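9th January

Notes on the fruit task, bag and dish. I continue the comparison we planned before the break: does the policy grasp better when it gets both views, head and wrist, or is the head view enough? The trained model is the one we call Vosel in the folder names. It learned from 2000 demonstrations, all with the artificial fruit.

The hard part is the cloth bag. Its mouth has another shape each time, so a fruit lying between folds is a different problem from a fruit lying on the dish.
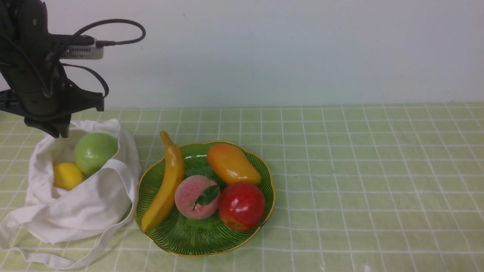 Manipulation Learning Group, Ifans Laboratory — shared notebook

With the gripper straight over the green apple, the head view has everything the policy needs for the first approach. The lemon is less friendly, because the folds cover part of it. My guess is that the position estimate goes to the centre of the yellow it can see, and this is not the centre of the lemon. I will check this on the saved predictions before I believe it.

For Jeptoo, who asked how I score: one grasp attempt is one line in the table. If the fingers close and the fruit slips back, it is a fail, also when the second try is good. If the policy changes its mind in the air and goes to another fruit, I write "switch" and leave it out of the success rate. I know this makes the rate look a little kinder than it is.

The wrist view I looked at separately. When the fingers are closed and empty they make a dark shape at the bottom centre, and the rest is mostly grid cloth and wall. Only a piece of something round comes in at the left side.
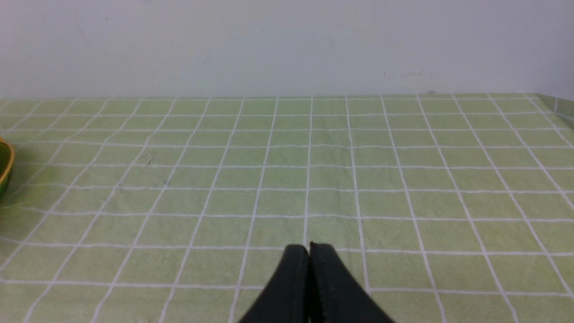

Pylyp wrote under this entry that the grid could be doing more work than I think. In his opinion the network can read height from the size of the squares, and then a plain cloth would break it. He would like to see the same test with a cloth without pattern before any claim about the wrist camera is made.

I agree with him, and it is a cheap test. Colour should stay pale green so that we change only one thing. I ask Segundo if the Claneo storeroom has such a cloth, otherwise I buy one.

Second question of the day was crowding. With a fuller dish the fruits touch and hide each other. The small green one between the green apple, the peach and the red apple is a good case: from the head there is only part of it to see, and two greens are close together on a green dish. I labelled it by hand, twice, and my two outlines do not agree well at the side of the peach.

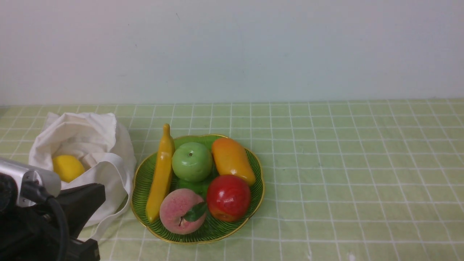
So for the partly hidden fruits I will keep both outlines and give the loss a soft border between them. Usa did the same in the Cekex work with the cups and it was not much extra code. The outlines for the banana and the mango I leave as they are.

Wrist frames with nothing but cloth ahead of the fingers are the other thing to decide. At present they go into training with the same weight as all others. I think they teach the policy very little about grasping, but maybe they teach it what "not there yet" looks like. I would try half weight first and not throw them away.

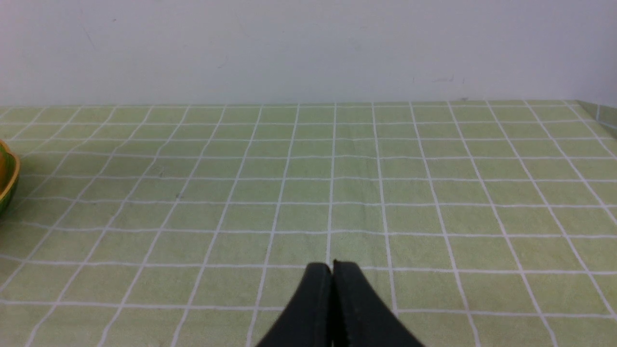

Josphat is against half weight. He says the bowl at the left border is the only cue for direction in such frames, and if we weaken them the arm will search longer. Better to leave the weights alone and mask the wrist view in 12 of the test episodes, then compare.

This is a fair plan and I take it. To do: mask script, plain cloth, read out the lemon predictions. Full runs with both settings in February, when the second workstation is back. The table with scores is in the usual folder, please do not sort the columns.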